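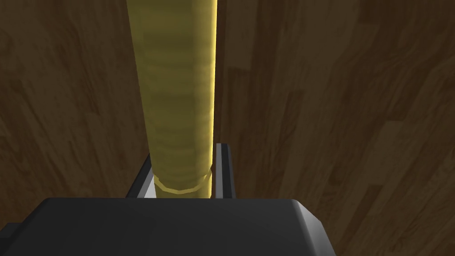

Computer-rendered view of a tall yellow cylinder above a dark gray gripper.

Lunaddale is a television comedy-drama set in a small harbor town of the same name, where a ferry pilot comes home after many years away and takes over the running of the only boarding house. It was made by Harahap, a production company better known until then for its radio plays, and it ran for 2 series of seven episodes each, making 14 in all.

Premise
The town sits at the far end of a long inlet, and a good deal of the story comes from how hard it is to leave. Guests miss the boat, stay one more night, and before long are helping out with the breakfasts or getting mixed up in a quarrel over moorings. Each episode has a lighter story that wraps up by the closing credits, while a slower and sadder one – the sinking of the pilot's old ferry, the Pumine – carries on quietly underneath.

Production
Outdoor scenes were shot in the fishing village of Wurau, whose steep main street will be familiar to anyone who has watched even a few minutes of the show. Filming began each June and lasted 50 days. The boarding house kitchen, with its low ceiling and its famously stubborn back door, was a studio set, and the view from its window was a painted backdrop that was touched up between series.

Broadcast and reception
The first episode was shown on 4 January 2023. Reviewers were fond of the unhurried pace and the gentle humor, though a few felt that the ferry mystery was left alone for too long in the middle episodes. The second series gave that story more room, and its quiet last scene on the slipway is still a favorite among viewers.

See also
List of Lunaddale episodes
Television series set in harbor towns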